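Section 7: Setting Up Your Trarkham Audio Guide

Welcome aboard! Your Nonis handset holds the whole Trarkham walking tour, from the harbor steps to the old 1940 ferry hall, and it works with no phone signal at all. Ten minutes of set-up tonight and you can be out with the early birds tomorrow.

Before you start
Charge the handset until the side light stays green. You will also need your booking card, which has your tour code printed under your name.

1. Hold the power key until you hear two beeps.
2. Pick your language with the arrow keys and press OK.
3. Type in your tour code. Leave out the dashes.
4. Choose WALK or COACH. WALK plays each story as you reach the stop. COACH plays them in route order, and it's great fun on the drive in from Cloletti.
5. Plug in your earphones and press PLAY to hear the welcome track. Set the volume now, while it's quiet.

Note: The first location fix can take a few minutes. Stand outdoors, well away from tall buildings, until the compass stops blinking.

Caution: Do not take the handset on the boat deck without its rain sleeve. Salt spray will ruin the earphone socket.

Adding the extra stops
There are 11 bonus stories, and we love every one of them! Press MENU, scroll to EXTRAS and check the ones you want. The Uddin Lighthouse climb is our favorite (lots of stairs, huge view). Extras stay on the handset until you reset it.

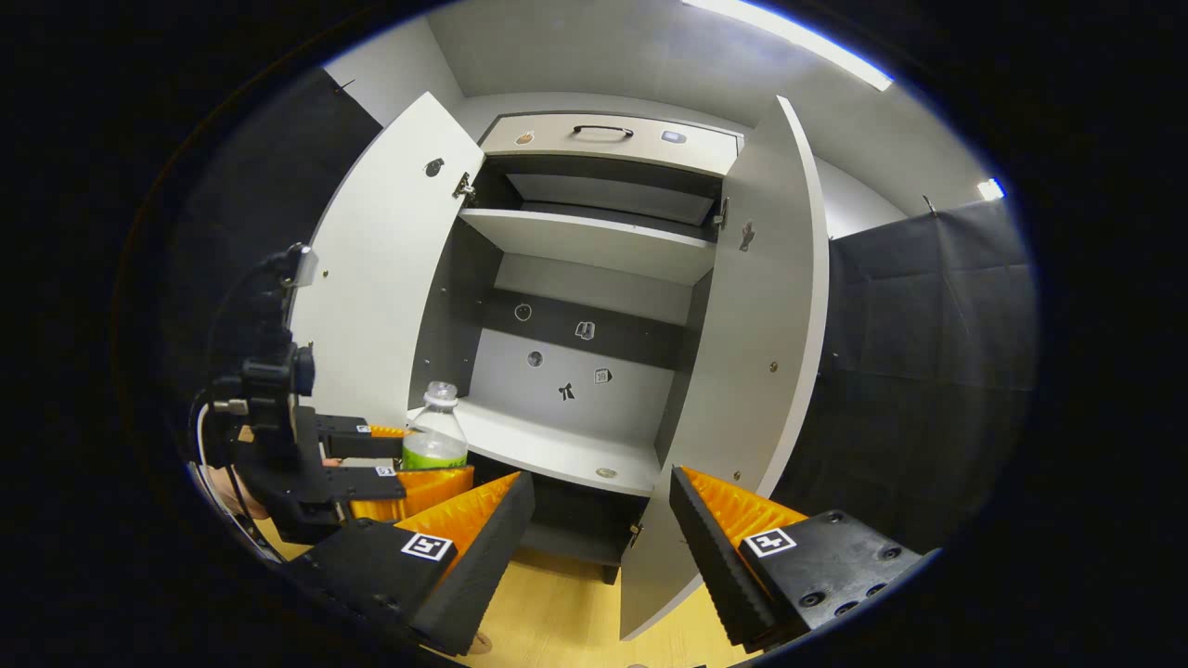 White cabinet with both doors open, drawer at top.

Resetting for the next traveler
6. Press MENU and OK together until the screen goes blank.
7. Wait for the two beeps, then power off.

Caution: A reset wipes your saved stops and voice notes. Copy down anything you want to keep first.

If the screen shows CODE 3000, the tour code was typed wrong. Go back to step 3 and try again.

Last updated: March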